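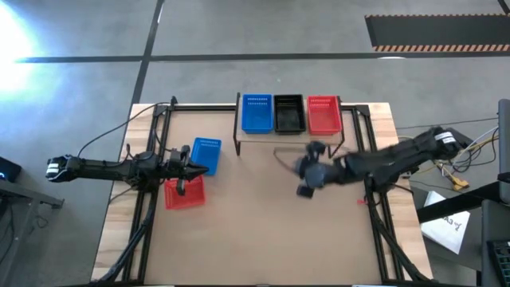
作業台とかご二つ

犬の尿比重、屈折計と試験紙で値が合わない

投稿者:Lurow

動物病院で検査補助をしています。避妊済み雌の雑種犬、11歳、体重20 kg。多飲多尿の精査中で、月曜の朝に自宅で採った尿を測ったところ、手持ち屈折計では1.012、試験紙の比重欄では1.025相当でした。同じ検体を冷蔵し、昼に測り直しても屈折計は1.013です。蒸留水でのゼロ合わせは実施済み、尿糖は陰性、蛋白は1+。院内の手順書には屈折計の値を採用するとだけあり、根拠が書かれていません。

飼い主の記録では一日の飲水量が1,317 mlです。カルテにはどちらの値を残すべきでしょうか。また、この飲水量は多飲と判断してよい量でしょうか。

投稿者:Terkberg

屈折計の値を残してください。試験紙の比重欄は人の尿を前提にした呈色反応で、イオン濃度とpHの影響を受けます。犬猫では屈折計との相関が悪く、判定には使いません。当院では試験紙の比重欄は転記もしていません。

飲水量は体重で割ると約66 ml/kg/日です。犬の多飲の目安は一般に100 ml/kg/日超なので、基準には届いていません。ただしドライフード主体かウェットフード主体かで解釈が変わります。50~100 ml/kg/日の範囲で、以前より明らかに増えているなら精査の対象に含めます。

1.012は等張尿の範囲(1.008~1.012)の上端です。一回の測定では腎機能の評価になりません。日を変えて早朝尿を三回測り、BUN、クレアチニン、SDMA、カルシウム、ALPと並べて見てください。蛋白1+も、この比重なら無視できません。沈渣に炎症像がなければUPCを追加します。

投稿者:Samuel

うちの犬も水をよく飲みますが、フードを替えたら落ち着きました。まず食事を見直してみては。

投稿者:Gratier

Terkbergさんの回答に補足します。

冷蔵検体は必ず室温に戻し、転倒混和してから測ること。低温のまま載せると、自動温度補正付きの機種でも読みがずれます。結晶や細胞で濁っている場合は遠心して上清を使います。今回の差は0.001で、読み取り誤差の範囲です。

目盛りも確認してください。人用の屈折計で猫の尿を測ると高めに出ます。犬は人用の目盛りでもほぼ問題ありませんが、機種が混在している施設では、カルテに機種名を併記しておくと後で追跡できます。

飲水量は一日だけの記録では足りません。こぼした分、同居動物が飲んだ分、散歩中に飲んだ分が混ざります。三日から五日続けて、朝と晩に器の残量を計量してもらってください。

なお、精査が終わるまで自宅で水を制限しないよう、飼い主に伝えてください。腎疾患や尿崩症が残っている段階での制限は脱水の危険があります。

投稿者:Lurow

ありがとうございます。比重は1.012で記載しました。早朝尿の再測定とUPCは担当獣医師に相談します。フードはドライのみです。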